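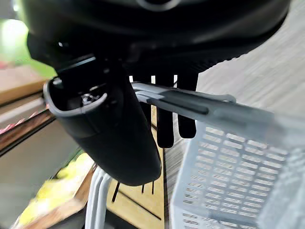 The Basket by the Stairs

The woman who tidies other people's homes for a living keeps her own kitchen table under a drift of mail. She moves a portion of it to make space for my coffee, and the portion goes onto a chair, where it joins an older portion.

"I'm off the clock," she says.

She has run Oltberg, her one-woman organizing business, for eight years. Before that she managed the stockroom of a housewares shop called Birkex, where she developed strong feelings about plastic baskets. She asked that I leave her name out, partly for her clients' sake and partly, I suspect, for the mail's.

We start with baskets, as everything with her does. She prefers a plain white one with slots in the sides and a proper handle. Lids she regards as a moral failing.

"A lid is where things go to be forgotten," she says. "You put a lid on it and you've made a small attic. With slots you get a hint. You walk past and there's a sock looking at you."

The handle matters more than people think, apparently. She has watched clients spend real money on handsome woven things that can only be moved by hugging them. "Then they don't get moved. They sit in the hall for 26 months with a tennis ball in them. I want something you can grab with one hand while you're holding a phone or a toddler in the other."

Her method, if she will allow the word (she makes a face), is to carry a basket through the house and fill it with whatever is in the wrong room. Five minutes, no decisions. Decisions come later, when the basket goes back around and everything gets dropped off where it lives.

I ask what happens to the things that don't live anywhere.

"That's most of the job," she says. "A house can have three tape measures and none of them has a home. They're drifters. You find one in the bread box."

Her longest project was a tall, narrow house on Nudilside, where the family had been leaving things on the stairs for so long that visitors walked up in single file. She put one basket at the bottom and one at the top. The rule was that whoever went up took the lower one along. It held for a while, until the baskets both ended up at the top and the stairs filled in again from below, like a tide.

"So I bought a third," she says. "I'm not proud of it. It did work, mostly. The dad still steps over it."

She is less patient with the advice industry. A few years ago she took a weekend course called the Kapoor Fold, which promised to change her relationship with towels. She came home with a certificate and went on folding towels the way her mother did, in thirds, badly.

"They got very upset about edges," she says. "I have never once had a client whose problem was edges."

What about cleaning the baskets themselves? She looks at me as though I have finally asked something sensible. The slots collect lint, and a kitchen brush gets it out faster than a cloth. She does hers in the bathtub every January, all of them at once, then leaves them to drain upside down on the bath mat.

And how many does she own?

"Next question," she says.

Behind her, the cat has settled on the mail that used to be on the table. She glances over, considers getting up, and pours more coffee instead. The gas bill, she says, is in there somewhere, and she knows exactly which chair.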